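About Us - Gudano Artificial Fruit & Table Displays

We do fake fruit. Bowls of it, crates of it, single lemons if thats what you need.

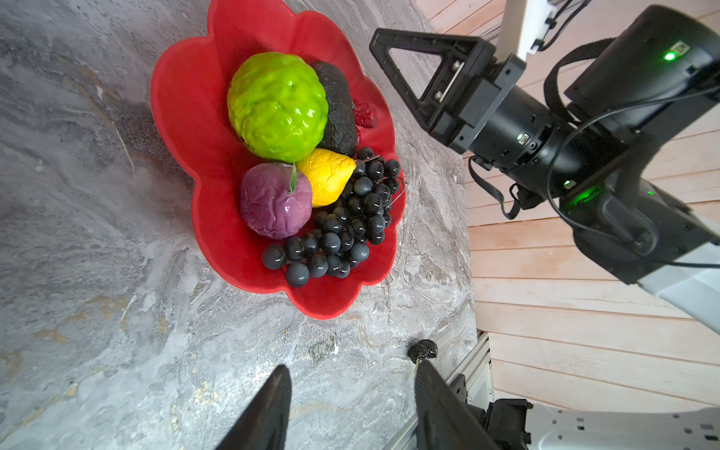

Gudano started in a spare bedroom with a box of plastic pears and one order from a furniture store that was sick of throwing out real bananas. Now we have a proper workroom, a packing bench and too many grapes. Still small. Still answer our own phone.

What we sell

Loose fruit, by the piece. 94 kinds at last update (1/11/26), list is on the Shop page. The usual apples, oranges, lemons, avocados. Odder stuff too, sugar apples are a surprise favorite. Grapes come by the bunch only, please don't ask us to split them.

Filled bowls. You pick a bowl, we fill it. Red, white or green, plain rim or scalloped. Or send a photo of your table and we'll suggest colors. Dark fruit next to yellow works on nearly any stone or marble-look top. All-red fruit in a red bowl, we will talk you out of it.

Rentals. For show homes, stores, photo shoots, school plays. Two week minimum. Comes back to us, gets washed, goes out again.

Who buys from us

Home stagers mostly. Kitchen showrooms, art teachers (still life classes love a lemon with a good dimpled peel), a few restaurants, Nikolaidis Kitchens who have been with us from the first year and have a bowl on every counter. Furo, the lamp people, rent from us for their catalog. Plus regular folks who just want something on the dining table that doesn't go soft.

How we fill a bowl

Big piece first, toward the back. Then one or two with a different skin, bumpy next to smooth. Grapes last, over the edge of the pile so they hang a little. Small berries go in the gaps. Turn the bowl, look again, fix it. We don't glue anything unless you ask, so you can move peices around once it gets to you.

Each piece gets wrapped on its own and the bowl ships in a separate box inside the big box. A card goes in with the layout. Ignore the card if you like.

Caring for it

Dust with a dry paintbrush. Sticky fingers, use a damp cloth and a drop of dish soap. Keep out of strong sun, the reds fade first. Small berries are a choking risk, keep the bowl up high if there are little kids or a dog in the house.

Orders and visits

Minimum order for loose fruit is 49 dollars. Free shipping over 220. Most orders leave in three working days, January is slower, we do stock count then.

Visits by appointment, workroom is behind the Amby paint store, use the side door and ring twice. Parking out front is theirs, so street only.

Wholesale price list on request, use the contact form and tell us what kind of busness you have.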